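7 de agosto de 2025 – caderno da bancada, quadro pequeno

Voltei ao quadro branco de moldura avermelhada, em cima do tampo cinzento. 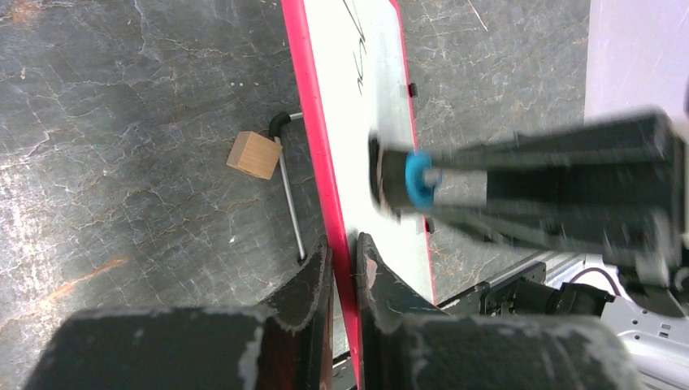 A superfície já está riscada e acinzentada, e o marcador velho custa a sair. Passei o líquido Clarik, esperei 5 minutos e limpei com pano seco. Repeti 2 vezes. Ficou sombra nos traços mais antigos.

O cubo de madeira fica na bancada, preciso dele amanhã. A Lindiwe Mabuza quer experimentar o Dillow antes de se encomendar outro quadro – o último pedido foi em janeiro e demorou 30 dias.

Falta: panos novos, marcador preto, ver o preço na Wusley.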